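Kurix (gripper kit)

Kurix is a two-finger gripper kit for small robot arms, sold by the Arnardóttir workshop in Vornusbridge. It is meant for household handling: lifting, sorting and moving the light, awkward things that fill kitchens, closets and laundry corners. The kit is best known for its bright yellow fingers, whose waffle-like pattern of square pockets makes it easy to recognize even from across a room.

Design

The fingers are molded in yellow plastic and close along a straight central seam. Each one carries a grid of deep, square pockets that keeps the part light while leaving it stiff along its length. Black pads sit low on the outer sides. The finished gripper weighs 312 grams without its mounting plate and opens to 76 millimeters, wide enough for most mugs and for the rim of nearly any storage tub.

A small camera rides at the wrist and looks out along the fingers. This is one of the best ideas in the kit. The fingertips stay in view the whole time, so an operator (or a program) always has a fixed reference for judging how close the tips are to the thing being picked up. The price of that view is that the fingers hide part of whatever lies straight ahead. The manual suggests coming in from a slight angle when the target is small.

History

The first version was drawn by Elias Hourani as a replacement part for an arm whose original fingers kept cracking. Maya Yammine joined him to work on the pocket pattern, which went through many layouts before the square grid was chosen. Early sets were gray and were hard to pick out against metal shelving; the change to yellow came with the second version and has stayed ever since.

Contents and assembly

The box holds two fingers, the drive unit, the camera bracket, a mounting plate and a bag of screws. Assembly takes an evening for a beginner. The bracket has to go on before the plate, a point the printed guide makes rather late. Control software called Drisine comes as a download and handles calibration, finger speed and closing force. Its calibration routine is a pleasure to use, with large plain screens and a clear stop button on every one of them.

Reception

Covadonga Lorente, reviewing the kit for a home robotics newsletter, praised its grip on thin plastic edges and called the fingers "the first ones I have wanted to leave on the arm." Hadi Rizk was warmer about the hardware than the paperwork, and asked for a proper wiring diagram. Both reviewers found it weakest with flat items such as envelopes and lids lying on a counter. Replacement pads are sold separately, and owners have asked for a softer grade.

See also: parallel gripper; wrist camera; home robot

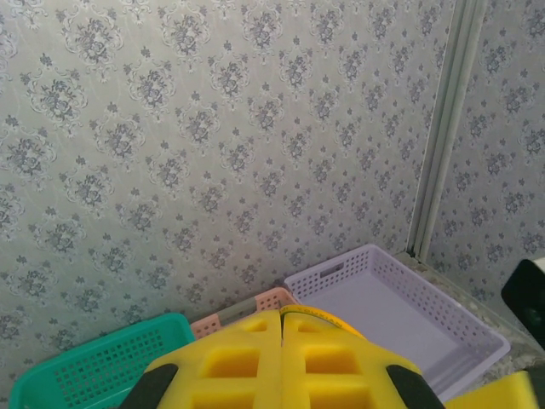
Vornusbridge, November

Kurix at work among plastic storage baskets, seen from the wrist. The fingers reach toward the place where a teal basket and a lavender one come together, with the rim of a pink basket showing between them. Baskets like these, with perforated sides and raised rims, are a favorite practice target with owners. Entry revised by Widad Awwad.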